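Cell 2 changeover: who owns the grip check now?
2 min read

drindach_maint
We moved gripper setup on the Bunlow line from the floor to simulation in June. Changeover dropped from 76 minutes to 50. The side effect is that the four operators who used to jog the arm and set finger opening by hand now receive a finished program and press start. Two of them have asked what their job is.

kpost
Same at Odamthorpe. What do the operators see before a program is released?

drindach_maint
One render per approach point. They sign off on finger opening from it.

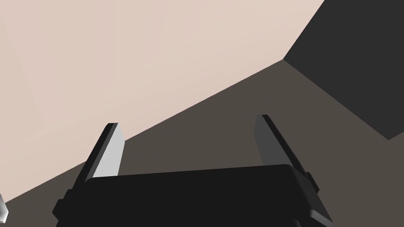
Simulated wrist view, fingers open, no part in grip.

kpost
I would not sign that. Flat surfaces, no texture. An operator with 40 changeovers behind him checks burrs and pad wear, and neither is in the model.

Renzo Sanna
Disagree. The render is for geometry. Pad wear belongs on the shift checklist. Mixing the two is how we got signatures that meant nothing.

kpost
Then the checklist needs time allotted. Ours got zero minutes because the changeover was "automated."

drindach_maint
Fair. We have allotted none either. I can ask for part of the 26 minutes back.

Renzo Sanna
Ask for edit rights too. At Parisi the operators can change approach height and opening in the sim, and the programmer reviews. Fewer calls at night.

drindach_maint
Edit rights are locked to engineering by our license. Will check the cost of two more seats.

Related threads
Pad wear limits, parallel grippers
Pay grade after retraining
Offline programming seats: shared or named?

Contact | Copyright | Back to top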